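Notes for the talk: Setting out small areas by hand -- grids, offsets and closing errors
Hurik session, 9 October 2019. Speaker: Ans Cuypers

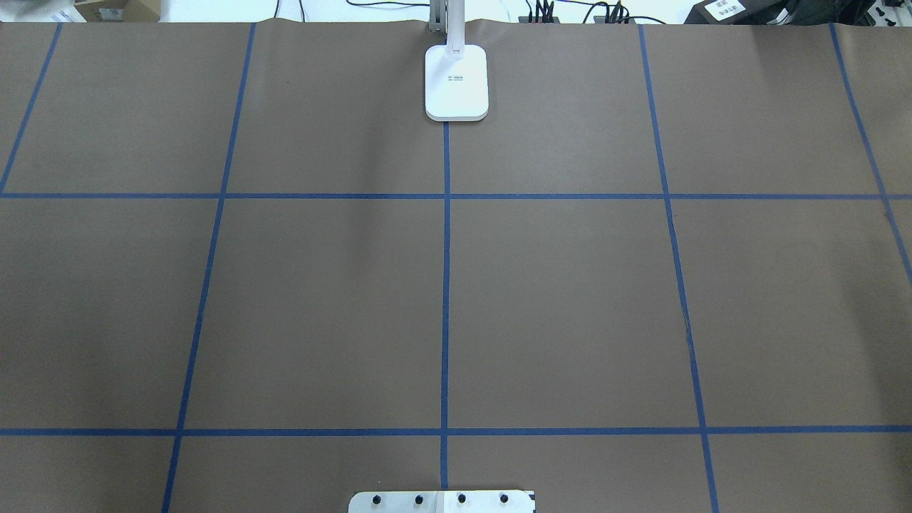
Start with the definition. Setting out is the transfer of positions from a drawing to a surface, and every method in this talk does it by measuring from lines already fixed. The quality of the result depends on those first lines and on how far each later line is taken from them. A grid of blue painter's tape on brown kraft paper is enough to make the point at table size. The tape has a width, so there has to be a rule for which edge is the line. The paper has soft creases, and a crease takes up length. Garden plots, tiled floors and exhibition halls have the same two problems with other materials.

Baseline. Pick the longest straight edge that will still be there when the work is finished. Do not pick a fence. Fix both ends, measure between them twice, once in each direction, and write down both readings. If they differ by more than the tolerance for the job, measure again. Do not take the mean of two readings that disagree.

Running measurements. Pull the tape once from zero and mark every station from that one pull. Ask the room how they do it at present. Most will say they move the tape on from each mark to the next. With separate measurements the error in each bay goes into all the bays after it. With a running measurement it stays at its own station.

Worked figures, slide 4. A baseline is divided into bays of 594 mm. Each bay is set out from the one before, and each mark is placed 3 mm long. After four bays the last mark is 12 mm out. Set out from zero with the same fault at each mark, it is 3 mm out. Leave the figures up while people copy them down.

Right angles. The 3-4-5 triangle is good enough if the sides are long. Use multiples: 3 m, 4 m and 5 m for a room, 6 m, 8 m and 10 m outdoors. A builder's square is too short to start a line from. Check every finished rectangle by its diagonals, and remember that equal diagonals prove nothing unless opposite sides are also equal. Godelieve Van Damme raised this at the April session and the handout has been corrected.

Offsets. Anything that does not fall on a grid line is measured at right angles from the nearest one. Keep offsets short. For curves, take offsets at equal stations and join them with a batten. Toon Koster has the batten; collect it from him before the break.

Which edge is the line. Back to string, chalk and tape. String: one side only, always the same side, never touching the peg face. Chalk: the centre of the mark. Adhesive tape: the left or lower edge, seen from the origin. Write the rule on the drawing. In the Prelard hall layout two people used opposite edges, and the aisles came out uneven by one tape width each.

Closing. Finish on a point you have not used yet and whose position is known. Record the difference, even when it is nil. If it is within tolerance, leave the marks alone. If it is outside, look for one large mistake before sharing the error out -- misread metres and a tape hooked over the wrong peg are the usual ones.

Questions. Hilde Verhoeven will take those on sloping ground. Booking sheets go back to Thảo Trương.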